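Getting a visitor mooring at Broltness, quick version. Wrote this after the third email asking, so sorry if it's brief.

## Before you leave home

1. Check your length. Overall length, including the bowsprit, the bathing platform and whatever else you've bolted on. The limit for the visitor pontoon is 9 metres. They do measure.
2. Check your draught against the tide table. The inner berths dry to soft mud at low springs. Fine for bilge keels, not fine for a fin.
3. Find your insurance certificate. Third party cover. A photo on your phone is OK as long as the expiry date can be read.
4. Ring the harbour office. Don't email, it gets read once a day at best. Ask for Róisín Ó Dálaigh, or leave a message with boat name, length, draught and ETA.

You'll get a berth number and a booking reference. Mine was 1147. Write it down, you need it for the gate and the showers.

## Coming in

Call on the radio when you pass the outer buoy. Then wait. If the Ó Gríofa ferry is moving you stay outside until she's clear, no arguments, she needs the whole channel.

Fenders low, both sides. The pontoon sits lower than you expect and the edge is hard on gelcoat. Lines ready bow and stern before you turn in, and a midships line if you have one. Springs can wait till you're alongside.

Current sets you off the pontoon on the ebb and on to it on the flood. On the ebb come in a bit steeper and get the midships line on first. Single handed? Say so on the radio and someone will usualy walk down and take a line.

Soft stuff next. Cushion covers, towels, fleeces: all out of the lockers and aired the first evening, the damp gets into everything down there.
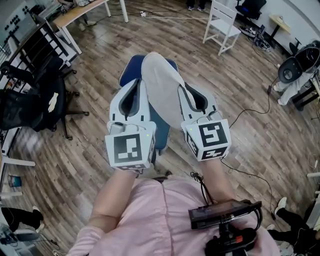 *Light grey fabric over a blue chair seat.*

## Paying

- Machine is by the gate, cards only.
- Put in the reference, then the number of nights.
- Water is included. Electric isn't, you buy a Podent card from the office and tap it on the post by your berth.
- Keep the reciept. Tape it inside a window on the pontoon side.

Electric posts trip easily. Kettle and heater together will do it. Reset is the grey button under the flap, hold it down until the light comes back, then tap your card again.

## Staying longer

Up to 16 nights in a row on the visitor rate. After that you have to go on the short stay list, and that's a different form from the same office. Ask Arben Todorova, he does the list and knows what's coming free. Get the form in before your last night or you'll be moved to the outer trots and it's a long row for milk.

June is the worst month for space, the regatta boats take most of the pontoon. Book early or plan to anchor. Anchoring is allowed north of the yellow buoys, good holding in sand, a bit rolly in anything easterly.

## Leaving

Ring or radio before you let go. Unplug at the post end first, then the boat end. Gate fob in the box by the machine. Rubbish in the compound, not in the little bins on the pontoon, the gulls have those open in minutes.

Forgot the fob? Post it back. They charge otherwise.

Last checked November 1, 2023. Rates change in spring so ask.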